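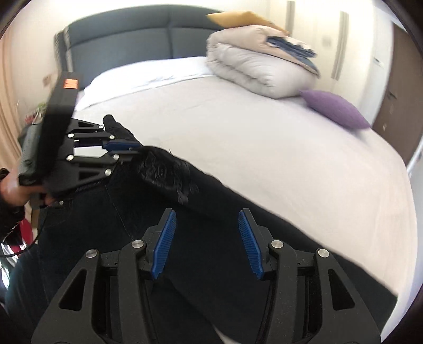 Zwei Handgreifer über dem Bett, dazwischen ein schwarzes Kleidungsstück.

Der Besuch bei Hevex in Demberg begann im Schlafzimmer. Hier werden die Handgreifer für das Projekt Sabatier benutzt, je einer links und rechts, und das Übungsgut ist Wäsche. Mich interessierte weniger das Falten als die Frage, wie man so ein Paar über Monate in Form hält.

Laut Wartungsblatt sind bisher 1.376 Durchgänge erfasst, 2.000 sollen es bis Oktober werden. Was als Durchgang zählt, steht nirgends. Auf Nachfrage hieß es, auch abgebrochene seien dabei. Das macht die Zahl für mich ziemlich wertlos.

Die Pflege selbst ist schnell erzählt: Gelenkstifte auf Spiel prüfen, Staub von den schwarzen Armen wischen, die blauen Fingerauflagen ansehen. Die Auflagen liefert Flidau, gewechselt wird alle 161 Durchgänge. Warum ausgerechnet 161, konnte man mir nicht sagen. Bei glattem Stoff mag das reichen. Bei Zierfäden und groben Nähten hätte ich gern eine Auflage gesehen, die kurz vor dem Wechsel steht, aber die alten werden weggeworfen.
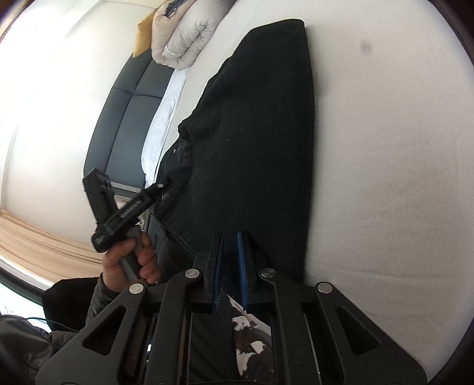

Schwarze Hose auf dem Bett, vorn die blauen Fingerauflagen des Greifers.

Das Einrichten dauert nach Angabe des Hauses 47 Minuten, Nullstellung beider Backenpaare inbegriffen. Gemessen wird der Schließweg von Hand. Eine Lehre gibt es, ein Protokoll der Abweichungen nicht. Auch das dünne Kabel, das am linken Gerät herunterhängt, kommt im Wartungsblatt nicht vor. Ich hätte dort zuerst nachgesehen.

Gegen Mittag war die Führung vorbei. Das Wechselprotokoll der letzten Monate will man mir nachreichen.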